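**Skastard, January 24, 2021**

# Drallero opens repair and refinishing service to all household customers

Furniture maker Drallero has opened its repair and refinishing service to all household customers, including those whose tables, desks and benches were made by other firms. The service was previously available only to people who had bought their furniture directly from the company.

Customers may now book a table, desk, bench or sideboard for assessment at the Drallero workshop in Skastard. Each piece is examined by a member of the bench staff, who prepares a written estimate before any work begins. The estimate remains valid for 60 days and places no obligation on the customer to proceed.

The decision follows a trial that ended in December. During the trial, the workshop accepted 357 pieces of furniture from households across the district, of which more than 60 were dining tables in regular family use. The most common requests were for the removal of heat marks and ink stains, the tightening of loose joints and the replacement of old varnish with an oil finish.

"People have spent a great deal of time at their own tables over the past year," said Kavinda Sikder, Managing Director of Drallero. "They have worked at them, taught their children at them and eaten every meal at them. Many of those who wrote to us did not want a new table. They wanted the one they had put right, and we had the staff and the space to help."

The service is offered at three levels. The first, a surface refresh, covers cleaning, light sanding by hand and a new coat of oil or wax. The second adds the repair of scratches, dents and small splits. The third is a full restoration, in which the piece is taken apart where necessary, its joints are reglued and the whole is finished again from bare wood. Veneered furniture is accepted at the first two levels only, as the surface layer is often too thin to withstand heavy sanding.
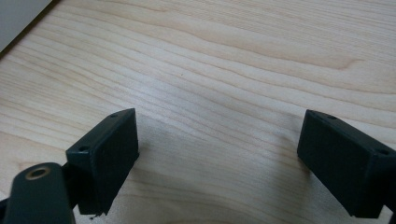 *Wavy grain on a pale wooden tabletop.*

Customers are invited to state a preference for the final appearance of the wood. Pale timber may be kept light with a clear or slightly whitened oil, or allowed to deepen in colour with a traditional linseed finish. Small test patches are prepared on the underside of the piece, and photographs of these are sent to the customer for approval. Drallero does not apply dark stain to pale wood unless this has been requested in writing.

Finishing products for the service are supplied by Bakke, which has worked with the company for several years. All oils and waxes used on dining and kitchen surfaces are suitable for contact with food once fully cured. A care leaflet is returned with each piece, setting out how the surface should be cleaned and when it should next be oiled.

Collection and delivery are provided by Atavar, whose drivers will follow current public health guidance at all times. Items are collected from the doorstep or, in the case of larger tables, from a ground-floor room by arrangement. Customers are asked to clear and wipe down furniture before the agreed time and to keep to a separate room while it is being moved. Pieces may also be brought to the workshop by appointment – the public counter itself remains closed for the present.

"We would ask for a little patience," Kavinda Sikder added. "Fewer people are at the benches at any one time than we would like, and a good finish cannot be hurried. Customers will be given a realistic date at the outset, and we will write to them if it changes."

Bookings are open now and may be made by telephone or through the Drallero website. Customers are asked to provide the approximate size of the piece, its age where known, and two or three clear photographs taken in daylight, including one of any damage. Those who placed an enquiry during the trial but could not be offered a place will be contacted first.

**About Drallero**

Drallero designs, makes and repairs wooden furniture for homes, schools and libraries. Its workshop and offices are in Skastard.

**Media enquiries**

Requests for interviews and further information should be addressed to the Drallero Press Office, Skastard.

**Ends**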